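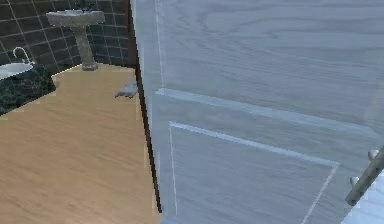
A tenant from the second floor asked by letter why the water pressure falls every morning, and whether the rent will go up when the pipes are changed. The letter was read first, before the agenda was approved. It also said that the people in Trondden house have waited longer than the others and would like to be told a month.

Minutes of the house meeting, Trondden and Makora buildings
Held in January in the common room, start 18:30

1. Answer to the letter
The board answered that the pressure falls when both houses use the same riser. The rent stays the same during the work. After the work the board will look at the costs again and inform everybody in writing. The wish for a fixed month was noted.

2. Offers for the pipes
Two firms have sent offers, Rorik and Şimşekoğlu. Rorik is cheaper but wants to close the water for 4 days in each stairway. Şimşekoğlu will work in shorter parts and close the water only between 9 and 15. Several members said that families with small children can not be without water for so long. It was asked if Rorik can bring a temporary pipe. The board will ask and give the answer at the next meeting.

Decision: no firm is chosen today. Both offers stay open until March.

3. Laundry room
The new price of 50 cents for the dryer was discussed. Some members find it fair, others would prefer that it is included in the rent as before. Vote: the price stays. The old tokens can be used until they are finished.

The drain in the laundry room smells again — the same as last winter. The cleaning of the drain is ordered and will cost 400 dollars.

4. Garden and bicycles
Bicycles without a name label will be moved to the cellar in April. There was a question about the cherry tree between the houses, which drops branches on the parking places. The board will ask for a price for cutting. The limit for this is 700 dollars, otherwise it comes back to the meeting.

5. Other matters
The stairway light in Makora turns off too early. It will be set to a longer time.
Please do not leave shoes and strollers in front of the cellar stairs.

The meeting closed at 20:10. The next meeting is in March, same room. Questions for the agenda can be put in the board's mailbox.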